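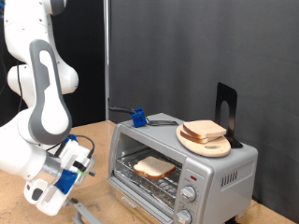
I'm looking for people who make toast in a toaster oven, and I'd like to pay them a little for their time. My name doesn't matter much here, but I run the small appliance column at Gronddale, the home cooking newsletter, and for the June issue I'm putting together a long piece on how folks use these little ovens day to day. One slice of white bread on the wire rack, sitting a bit to the right of center, is exactly the kind of thing I want to hear about. Do you put it in the middle? Do you slide it toward the right? Does the back corner of your bread always come out darker, and do you have a trick for that? I have opinions on all of this and my family is tired of hearing them, so now it's your turn.

I need 18 people. You'd keep a toast diary for two weeks, at home, in your own kitchen, with your own oven and the bread you normally buy. Please don't go out and get fancy bread for this! If you eat the squishy white kind from the grocery store, I want the squishy white kind. If you eat rye with seeds in it, great, tell me where the seeds end up (mine end up all over the crumb tray and then start smelling, but we'll get to cleaning in a minute).

The diary is one page a day. You write down what you put in, where you put it on the rack, which setting you used, how long it took and whether you were happy with it. On days you don't make toast, just write "no toast" and go on with your life. I'd also love to know what else goes in there - leftover pizza, a baked potato, half a bagel with cheese, cookies when it's too hot to turn on the big oven. Reheated fries are a whole chapter to me, so if you have feelings about fries, mention it when you write.

At the end of the two weeks we'd talk on the phone for roughly 11 minutes. I know that's an odd number, but it's what the calls averaged when I did the coffee maker story, and I'd sooner tell you the truth than say "a quick chat." I'll ask about your diary, and then I'll ask about cleaning. Do you line the tray with foil? Do you take the rack out and wash it in the sink, or do you just look at it and shut the door again? No wrong answers, and I won't print anything about your crumbs with your name on it unless you tell me I can.

Who I'm hoping for:

You have a countertop toaster oven that works and you use it most days. Age and brand don't matter. I'd be thrilled to get a couple of really old ones with the paint worn off the dial.

You're 21 or older and you live in the United States.

You can write a few plain sentences. Spelling doesn't count.

You live with other people, or alone, or in a dorm, or in an RV. I want a mix! Last time I ended up with nearly all couples in apartments and the piece suffered for it.

You're okay with sending two pictures of your oven where it normally sits, one with the door open and one with it closed. Don't tidy up first. If it lives on a kitchen table instead of a counter, so much the better, because I'm writing a section on where people find room for these things.

Sorry, but I can't take people who work for an appliance maker or a store that sells them, and pop-up toasters are out for this one. I may do those next, and I'll keep your name on a list if you'd like.

What you get: a $40 grocery card when your diary comes in, a free year of the newsletter, and a copy of the recipe booklet we did with Bindholm, which has a very good cinnamon toast in it (butter all the way out to the edges, please). The card goes out after the phone call, usually within the week.

To sign up, send me a note through the contact page on the Gronddale site and put "toast diary" in the subject line. Tell me where you live, who eats the toast, what kind of oven you've got if you know, and what you had in it most recently. Three or four lines is plenty. I read all of them myself, so it may take me a few days to write back. I posted this on January 16, 2026, and I'll keep it up until all the spots are gone.

One more thing - if you toast your bread twice, once on each side, flipping it halfway by hand, please write to me even if you can't do the diary. I'd like to know how many of us there are.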